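Gevham Robotics Club
Gallery: The Arm Table

Home | About the club | Gallery | Join us | Contact

Posted by Áine Dunne, Oct 2, 2018

Welcome to the gallery, and thank you for your patience, those of you who have been asking at the door when it would be back. The old page went when we changed website over the summer and it has taken me rather longer than I promised to put the new one together. I'm better with a screwdriver than I am with web pages, as Tin-yau will happily tell you, and he has had to rescue me twice already.

The arm table is where our older members end up once they have done their time on the wheeled buggies and the line followers. We take them from the age of thirteen, although we have been known to bend a little for a keen twelve-year-old with an older brother or sister in the group. They work in teams, and each team has a project that runs from the start of the autumn term through to the Cestano Cup in February, when we pack everything into the back of Jacinto Ponce's van and spend a long and very happy Saturday-sort-of-day in a sports hall with terrible tea.

This year's challenge from the Cestano organisers is called Set the Table. Teams are given a plate and an assortment of fruit or vegetables, and the arm has to pick out the ones the judge calls for, and put them on the plate, without anybody touching it once the clock has started. It sounds like such a small thing to ask! Any parent who has watched a toddler try to do the same with peas will understand that it isn't small at all, and our members have found that out for themselves over the past few weeks.

Our team chose peppers for practice. There was a long discussion about this (there is always a long discussion) and tomatoes had a good deal of support until the question came up of who would be washing the table. Peppers are cheerful, they come in colours that are easy to tell apart, and they are awkward in just the right way. They have lobes and dents and stalks, no two are the same shape, and they don't sit how you expect them to when you put them down. Gervásio Lacerda, who looks after the arm table with me, said he would much sooner have the team struggle with a difficult pepper in October than meet one for the first time in February, and I think he is quite right.
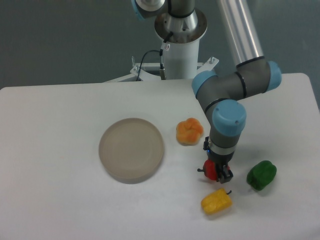 The gripper on the red pepper, with orange, yellow and green on the table and the plate still to fill.

I'm very fond of this one, and so is the team, who asked for it to go on the club noticeboard as well. If you haven't been to see us yet, it will give you a good idea of what we look at for two hours at a time, with our elbows on our knees and our biscuits at a safe distance.

The members would like me to explain a few things, so that they get the credit they deserve. The first is that the arm has to be told about height very carefully indeed. A pepper lying on its side and a pepper standing upright are quite different heights, and the fingers need to come down far enough to get a proper hold without meeting the tabletop. The team keeps a notebook with a page for each colour, and they measure every new pepper with callipers before it is allowed to take part. The notebook is called Plondum. I have asked several times what it means and been given a different answer every time, so I have stopped asking, but if you hear somebody shout for Plondum across the room, it's only the notebook they are after.

The second is the question of how hard to squeeze. Too gentle and the pepper slides out on the way up, too firm and you have the beginnings of a salad. The way we teach it is to start soft and go up in small steps, writing down every setting, and to change one thing at a time. That last part is the hardest lesson of all for a room of excited teenagers who each have a good idea at the same moment! The rule is that whoever has the idea writes it in the back of Plondum and it waits its turn. Some very good ones have come out of the back of that notebook, including the approach from the side that they are trying out for peppers lying down.

The third is the colours. The judge calls out a colour and the program has to know which pepper that is, wherever it happens to be on the table. Red and green gave the team very little bother. Orange has been the troublemaker. Under our lights it can look like red to the program at one end of the room and like yellow at the other, and if somebody opens the blinds halfway through, all bets are off. Jacinto Zamudio joined us in September from the Tovar club and had met the same problem there with coloured blocks. He has been patiently showing the others how to take readings with the blinds open, with the blinds shut, and with the big lights off, so that the program has a fair idea of what orange can look like on a bad day. He is fourteen and a far better teacher than I was at that age.

I know that some of you like a number or two, and the team would be disappointed if I left theirs out. They log every attempt, good or bad, and the tally since the project began stands at 2,734 attempts, of which 1,141 ended with the right pepper resting on the plate. Please don't be put off by the difference between those two figures. A great many of the early ones were done before the colour part worked at all, and Gervásio insists that the misses are counted just as carefully as the hits. They are all in the log with a note of what went wrong, and reading down the column of notes is a pleasure in itself. My favourite entry says only "went for Callum's jumper".

What is still to do before February? Quite a lot, if I'm truthful, though it always feels that way at this point in the year. The team wants the arm to put the peppers down gently, since points are taken off for dropping them, and at the moment the letting go is rather more sudden than anybody would like. They also need to work out how to fit several peppers on one plate without the last one nudging the first one off. There is a drawing of this on the whiteboard that looks like the plan of a car park, and I would ask whoever uses the room after us to please leave it alone. Then there is the speed, which we don't touch until everything else is behaving. Tin-yau Tsang has charge of that side of things, and he has a firm habit of not giving out the password for the speed settings until after the holidays.

A few practical notes, as people do write in to ask.

Visitors are welcome at the arm table. Please stand behind the yellow tape when the arm is switched on, and keep little ones by the hand. One of the members will gladly talk you through what is going on, and I would encourage you to let them, even if you already know, as explaining it to visitors is good practice for the judges' interview.

We can always use peppers. They needn't be handsome ones. In fact the wonkier the better, and if you grow your own and have something truly peculiar at the bottom of the basket, we would love to have it. Please bring them whole, with the stalk on. Plates we have plenty of, thank you, after the very generous response to last term's newsletter.

Any peppers that have finished their practice and are still in good order go home with the members, so if your son or daughter has been turning up with a bag of them and no explanation, that is where they came from. Jacinto Ponce makes a very good soup and has promised to write the recipe out for the newsletter.

New members can join the club at any point in the year, but places at the arm table are limited to 3 teams and we are full for this term. If you would like your child's name to go on the list for the spring, drop me a line through the contact page or catch me at the end of a session. No experience is needed for the buggies group, which has plenty of room and a very jolly bunch in it.

If you have a picture of your own from one of our sessions that you would like to see in the gallery, do send it to me, along with a line saying what the team was working on. Please check with the other parents first if any of the children's faces are showing. I'll be adding to the page as the term goes on, and the buggies will be getting a page to themselves as soon as I have worked out how to make one.

With warm wishes to you all, and thanks as ever to everyone who stays behind to stack the chairs,

Áine

Back to Gallery | Next: The Workshop Bench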